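3.2 Upkeep of the Hulstead cell

The cell we call Hulstead has been running in its present form since May. Its sister at the Istcombe site was built from the same drawings and differs from it in every respect that has ever mattered. This section deals only with Hulstead, and with the dull end of the work: how it is set up, what wears out, and what we do when it does. The policy trained on its output is described in Section 4, where readers who do not own a screwdriver may prefer to go at once.

Both arms are mounted on slotted aluminium rails along the front edge. We chose rails so that the spacing between the arms could be changed between studies, and then changed it once, regretted it, and marked the position with a scribe. The calibration in Section 3.1 holds only for that spacing. A shift too small to notice by eye is enough to make a gripper close beside a piece of fruit with great confidence.

Cables are the main source of lost time. Of the 1,086 episodes started during the study period, 1,058 were kept. Most of the 28 we threw away ended with a cable fault, usually at the wrist, where the bending is worst. Our first remedy was a stiffer conduit, which moved the fault to the next joint down. Our second was to leave more slack and hold it with cable ties, a method we had hoped to improve on before publication. The ties are now inspected at the start of each session and replaced when they look tired. We have no better test.

The floor panel needs more care than we had planned for. It was picked for its pattern, on the theory that a policy which can find an object on veined stone can find it anywhere. The theory may be sound, but the pattern also hides dirt from the people meant to clean it. Small debris matters here in a way it would not on a factory line: a crumb under a light object will tilt it, and a pale chip near the goal is, to the detector, a fairly good object in its own right. The Fevano detector once spent an entire episode proposing a crumb.

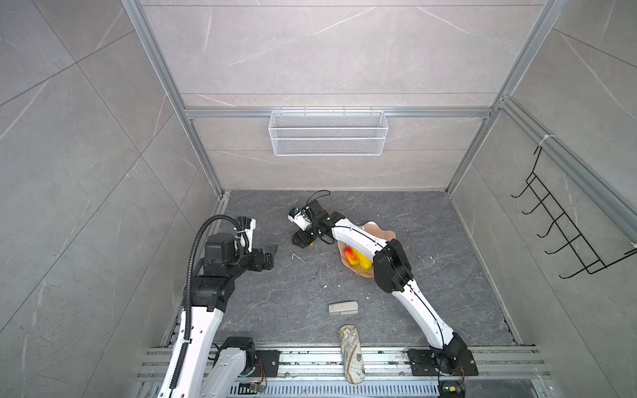
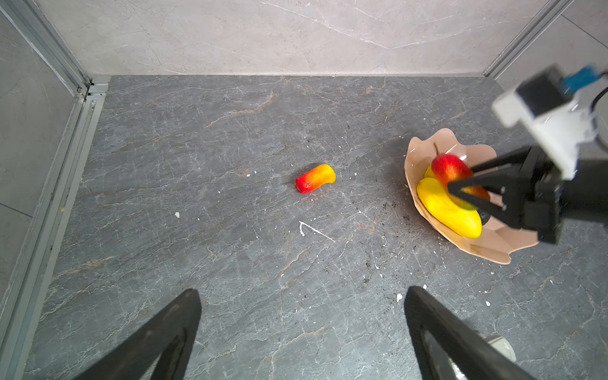 Figure 4. The Hulstead cell. First image: the enclosure and both arms from above, with the front rails at the bottom. Second image: view from one wrist, with the other arm's gripper at the fruit in the dish.

Cleaning is done with a soft brush, then a barely damp cloth, working from the back wall towards the rails. The order is worth keeping. Brushing the other way drives grit into the corners, and grit that reaches the slots in the rails is there until someone takes the arm off. We tried compressed air for one afternoon. It cleaned the floor very well and distributed the result over the electronics.

The circuit boards at the arm bases sit in the open, low down and close to the work, and we would not put them there again. The position does make them easy to reach with a probe, and so far we have valued this more than we have suffered for it. Anyone copying the design should fit covers. We have been meaning to do so ourselves for the length of the project.

The fingers are checked for play after each block of episodes. With the motors off, each finger is pushed by hand towards its partner and released; if it moves before the joint does, the pins are changed. The job takes one person with small hands, or 2 people without. The zero position of the jaws is then set again in software. Skipping this last step gives no error message of any kind, only a gripper that believes itself closed when it is not, and we lost the greater part of a morning to learning so.

Wrist modules are swapped as a whole and mended on the bench. After a swap we run the short routine from the Wasilewska toolkit, which drives the wrist through a set of fixed poses and compares the views with stored ones. If the match is poor we reseat the module and run it again. If it is still poor we loosen everything, tighten it in a different order and run it a third time. We cannot defend this last procedure but report it for completeness, as it generally works.

The maintenance log, frozen in October 2018, runs to 293 entries. They vary in quality. Early ones give the part, the fault and the torque used on each screw; a number of later ones read only "wrist again". For the fault counts in Table 2 we assigned these to the cable category, on the evidence of everything else in the log.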